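Bomden Home Help – Bedrooms and Bedding

Bed runner: keep it on, take it off, or give up?

Posted by griltonov, 20 October 2018

We have a spare room that I've spent far too long on, and the one thing in it I can't get on top of is the bed runner. It's a pale grey one with a slight sheen, wide enough to cross the whole mattress and hang down the side. White duvet above it, top edge folded over, then the pillows, then a cushion with a knotted string cover that leaves a diamond pattern on your cheek if you nap on it.

My trouble is that the runner is the first place anything gets put. Scarves, towels, tomorrow's shirt. One bright thing dropped in the middle and all the smoothing was for nothing. 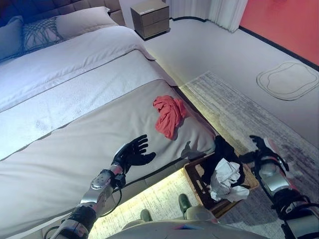

I've tried folding whatever it is and leaving it there neatly, but then it looks as though I'm running a guest house. I've also tried tucking the runner under the mattress, after which it creases along the edge and has to be pulled out again. It cost 80 pounds, which I mention only so that you know why I won't simply put it in a cupboard.

Two things I'd like to know. Is it meant to stay on when somebody sleeps in the bed? And how do you get the creases out without dragging an ironing board upstairs? The care label has been washed into a blank white ribbon, so there's no help there.

ballow
It comes off at night. In hotels it's there so that people can put their suitcases and shoes on something other than the duvet, so yours is doing its job, I'm afraid. Fold it in 4 and put it on a chair.

For creases, use a hand steamer on the lowest setting and keep it moving. Try a corner on the underside first, as shiny fabrics can mark. Don't go near it with a hot iron. I had mine at 180 once, having read the dial as the one for cotton, and there's now a flat glossy patch which I keep at the wall side.

If you don't own a steamer, hang it in the bathroom while someone has a long shower. It takes out the soft creases and does nothing at all for the sharp ones.

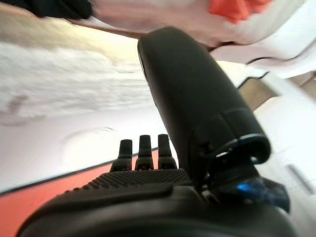
As for smoothing it on the bed, work from the middle out to the sides with a flat palm, and do the duvet first. If the duvet is lumpy underneath, you can stroke the runner until May and it won't lie straight. And let the side hang – tucking it in is what gives you that hard line.

birkett_lane
just get a hook on the back of the door. 8 quid for a decent one. things land on the bed when there's nowhere else for them to land

mine is on the dog's chair now and looks very smart there

griltonov
Thank you both. Steamer ordered. The hook is a good idea, though I give it a week before there's a coat on it that belongs to neither of us. Does anyone know whether the string cushion cover can go in the machine, or does it come out as one large knot?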